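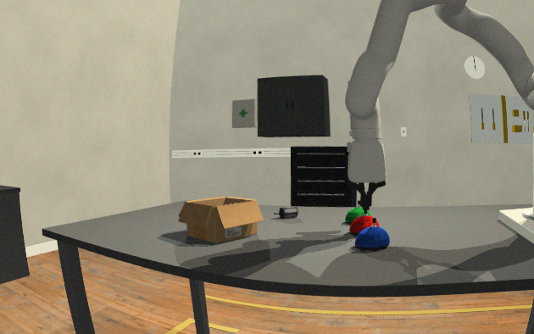
Water-saving gadgets and "miracle" soil products: frequently asked questions

Last updated November 17, 2021

We get these questions at the Flellton garden desk every week, mostly from people who have just seen an ad. The answers were written by Geeta Solanki and checked by Sebastián Henríquez, who disagrees with her about mulch but not about much else.

Do water crystals really cut watering in half?

We doubt it. The crystals do soak up water, and you can watch them swell in a glass. What the package skips is how much of that water a root can get back out, and how fast the crystals break down once fertilizer salts get to them. We ran 10 pots of basil with crystals and 10 without through June, same potting mix, same bench. The crystal pots went a little longer between waterings for the first few weeks. By the end we couldn't tell them apart. Twenty pots of basil is a small test, so take it for what it is.

My neighbor swears by Plultano. Is it worth the money?

Plultano is a liquid you mix into the watering can. The label says it "activates" the soil. We wrote to ask what gets activated and received a brochure. If your neighbor started using it the same year they started watering on a schedule, I'd give the schedule the credit. Ask if they left one bed untreated. Almost no one does.

The Fultard website says 992 gardeners saw better results. Isn't that proof?

It tells you 992 people filled out a form. It doesn't say how many bought the product and never wrote back, or what "better" was measured against. People who pay for something tend to like it. A wet summer will also make any product look good.

What about moisture meters?

The cheap two-prong kind mostly measures how well the soil conducts electricity, which changes with salt as well as water. Push one into a pot you just fertilized and it may read wet when the mix is bone dry. Your finger, pushed in to the second knuckle, is free.

Does gravel at the bottom of a pot help drainage?

No. Water tends to hang up in the mix just above the gravel, so you end up with a shallower pot and the same soggy layer. Use a pot with a hole and a decent mix. This one has been in garden books for generations and I don't expect us to kill it off here.

Is Muli just compost?

As far as we can tell from the ingredient list, it's compost with some seaweed meal. Nothing wrong with that. At roughly 200 dollars a cubic yard, though, there is something wrong with the price. Call your town yard first and ask what they charge.

Will coffee grounds make my soil acid enough for blueberries?

Unlikely. Used grounds are usually close to neutral. Test the soil, then use sulfur if the test says so, and expect to wait months.

Can I send you a product to try?

You can, but we may not get to it. We don't accept payment and we don't let sellers read the write-up first. Include the full ingredient list. "Proprietary blend" goes to the bottom of the pile.

Where can I see the basil results?

There's a binder at the desk, room 104. Please don't take pages out of it.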